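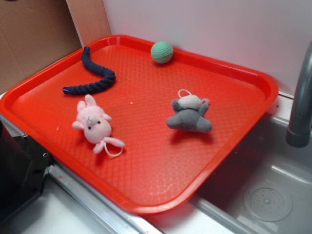
What does a planner do when the object it was told to pick up is not where perception last saw it? At Vurine it stops, throws away the rest of the plan and asks for a new look, and the whole cycle takes less time than finishing a bad reach.

That was the first thing Peadar Nic Giolla explained when we arrived at the Vurine open day, and most of the morning came back to it. The company writes control and perception software for arms that handle household objects. It doesn't build arms. The visit was in November, it rained, and the parking lot sign sends you to the wrong door. Use the one by the loading bay.

The software comes in two parts. Jestix does perception and keeps a list of what it believes is on the work surface, with a confidence value for each item. Trosta is the planner. It reads that list and produces short motions, never more than 6 steps ahead. Older versions planned the full task in one go, and Dymphna Conneely, who leads the planning group, said they dropped that because soft things move when you touch their neighbors.

Soft toys are the test set they talk about most. The tray used for it has a pink plush, a gray plush lying face down, a twisted navy rope toy and a small dimpled green ball, next to a sink. The ball is the easy one for grasping and a hard one for planning. The model has to allow for it rolling, and Trosta gives it a wider margin than the others when it picks an approach path. The rope is the reverse. It stays put, but Jestix used to split it into separate objects wherever it curved, and the planner would then try to lift one half.

Kieran Mac an tSaoi showed us the fix on his screen. Segments with the same texture direction are now joined before they get an ID. He had the old and new output side by side on recorded data, and the difference was plain enough. I asked about thin parts, such as the white hanging loops on the two plush toys. He said they are labeled but ignored as grasp points, and that they still cause trouble in the depth data. There is an open ticket for it.

The sink gets its own treatment. Shiny steel gives poor depth readings, so the basin and faucet are entered by hand as fixed shapes, and Trosta is not allowed to plan through them. A tray corner sticking out over the basin is fine as long as the tray outline is refreshed before each pick. Aisling Keogh asked from the back whether that could be automated. Conneely said they had tried it for 2 months and gone back to manual entry.

After coffee there was a session on tooling, which I thought was the most useful part of the day. Ren is their replay viewer. It lines up the camera stream, the object list, the plan and the joint commands on one timeline, and you can step through it tick by tick. If a grasp fails you go back to the point where belief and picture disagree and put a bookmark there. Bookmarks can be exported as regression tests. The current suite has 31 of them and runs every night. Nic Giolla said a change to either program cannot be merged while any of them fails.

A few points I wrote down from the questions:

Control runs on a separate computer from planning. If Trosta hangs, the controller holds position.

Ren's log files are large. They keep full logs for 10 days and after that only the bookmarked sections.

There is no Windows version of the viewer and none is planned.

Configuration is in text files. Cormac Hennessy, who came with me from our own shop, thought this was good news. I would have liked a checker that catches a wrong unit before the arm starts – Conneely agreed and said it was on the list.

We did not get figures for pick success. I asked twice. The answer was that the numbers depend too much on how the tray is set out, and they would sooner share the replay files so people can judge. A sample set is supposed to go to everyone who signed the sheet at the desk. Ours has not come yet.

Lunch was sandwiches. The afternoon group sessions were full by the time we got to the table, so sign up when you arrive if you go to the next one.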